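Home News Workshops Members Calendar Contact
Search this site Enter keyword Go

Plaldale workshop builds a practice board for its two-armed robot

Members of the shared workshop in Plaldale are spending their evenings on a board full of buttons, switches and cables, which their robot must learn to work by itself.

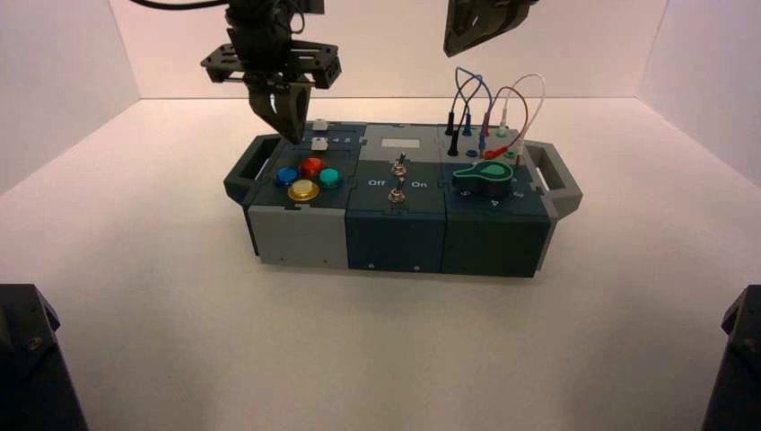

The project is called Randa and it started in December, when Naledi Mtshali brought a proposal to the members' meeting. The workshop already had two small robot arms with grippers, bought in parts and put together over one winter. They could stack blocks and move cups from one side to the other. Mtshali wanted to give them work that is closer to what hands do in a house or in a repair shop.

"To pick up a block is one kind of movement, and after some weeks you have seen it," she says. "A switch is different. It is small, it pushes back, and if you come from the wrong side you only slide over it."

The board is made in three sections that lock together like pieces of a jigsaw puzzle. The left one is for pressing, with large round buttons in blue, red, green and yellow and two small square ones in white. The middle one has two metal toggle switches, with the words "Off" and "On" beside them. The right one has the test cables with their plugs, and a green knob in the form of a lever. At each end there is a handle, so the board can be lifted and taken away when the bench is needed for other things.

Fatima Masilela drew the housing. She is a bookbinder by profession and learned computer drawing in the workshop's beginner course. She says that the seams between the sections took more of her time than all the rest together. The first version was too tight and had to be opened with a mallet. The second was too free, and the sections moved against each other each time something pressed on one of them. The present version is number 8.

"I made the curve of the joint a little rounder and I took away a very thin layer on one side only," Masilela says. "Now it goes together by hand and it stays. I would still like to change the corners, but Naledi has forbidden me to touch them before spring."

The idea of the sections is that each can be replaced without building a new board. Two members are already drawing a fourth section with a sliding bolt and a small door. Another wish is a section with a key, but the members do not agree if this is possible with grippers of two fingers. A test with a padlock on a string has been promised for next month.

The arms work over a plain white surface with white walls at the back and the sides. Mtshali asked for this from the beginning. On the old bench there was always a cup or a roll of tape somewhere, and the program paid attention to these things when it should look for the buttons. The white walls also spread the light more evenly, and this helps with the metal parts, which shine easily.

The teaching is done by people. A member sits at the controls and guides the arms through one task from start to finish, for example pressing the red button or moving a switch to the other position. The movements are recorded together with the camera pictures, and later the program tries to find out what all the good attempts have in common. The group decided to collect 50 attempts for each task before any training is done. For the cables they expect to need many more.

The cables are the hard part. A button is always in the same place on the board, but a cable hangs in another way each time someone has touched it. The loops lie over each other, and when the gripper takes hold of one plug it often pulls on the neighbor too. In the first week the members tried to make it easier with shorter cables. These were so stiff that they pushed the gripper to the side, and the longer ones came back.

There was also a discussion about the tips of the grippers. One part of the group wanted soft rubber pads on the fingers, because they hold a round plug better. The other part was against this, because a soft finger bends when it presses on a small button, and then it is not clear if the button has been pressed or only touched. For the moment the fingers stay without pads. Mtshali calls this decision "not closed – only resting."

The cost of the project was a point at the meeting also. The members agreed on a limit of 2,000 for everything, including the spare motors, and Mtshali reports that the group is still under it. The switches and the plugs came from Mkhize, the electrical store beside the railway bridge, which gave the workshop a box of returned goods for a small price. Not all of them were usable, but the toggle switches were in very good order. The filament for the test prints was left over from the Norard kayak project, and for this reason the first housings were bright orange.

Seven members take part regularly, and the youngest is still in school. Previous knowledge is not necessary. The controls are learned in one evening, and for the recordings it is even useful to have many different people, as each person moves the arms in their own way. Someone who plays the accordion is at the moment the fastest with the toggle switches.

More difficult is to find people for the less pleasant work. After each recording somebody must put the board back in its starting position, and then check the video and mark if the attempt was good or not. Masilela has made a paper list for this, which hangs beside the door. Those who record for one hour are asked to check for one hour also. She admits that the second column of the list is shorter than the first.

The group meets in the back room from 7 in the evening. Visitors may come in and watch, but they are asked to stay behind the yellow line on the floor when the arms have power, and to leave bags and coats at the entrance. Children are welcome together with an adult. The door to the yard is closed during the recordings, as the daylight changes the pictures, so please use the street entrance and ring twice.

The drawings of the housing will be put in the members' folder when the fourth section is finished. Who would like to print the present version before that can ask Masilela for the files. She recommends to print one joint first as a test, before the complete section, as every printer gives a slightly different size. Screws for the front side are in the drawer with the blue label, and the group asks kindly that the box is filled again when it is nearly empty.

For the next members' evening the group plans a small demonstration. The arms will press the colored buttons in an order which the visitors can choose, and after this one of the toggle switches will be tried. The cables are not in the program. Mtshali says they may try one plug at the end, if there is time and if the people are patient.

Contact the workshop office | Copyright Plaldale Shared Workshop, all rights reserved | Back to top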